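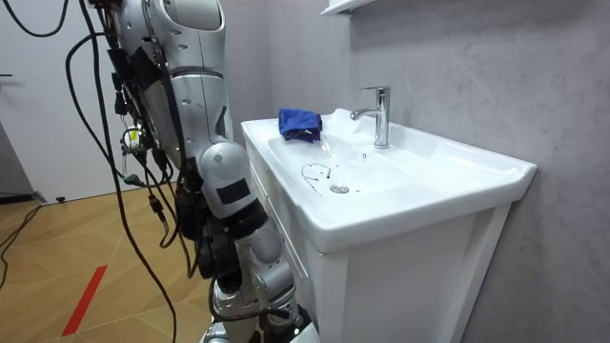 Husever mediation circle, August session

tealrow33
Has anyone done the neighbor circle at Grolberg Hall? My housemate and I keep fighting over chores.

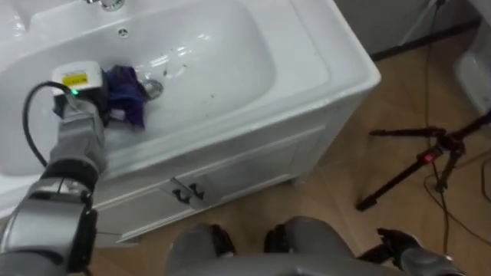 plumfence
I went twice. You each speak for four minutes – no interrupting. Ours was about cleaning too. A sink with dark specks around the drain, like the one up there, took a whole evening.

marl856
Didn't work for us. Too much talk about feelings, no written agreement.
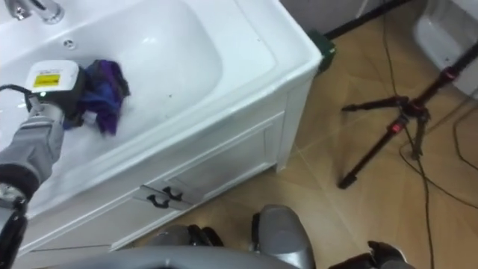 Replies: newest

plumfence
You can ask for a written one. We did.

marl856
Not offered to us. I'd try Prendetetti first.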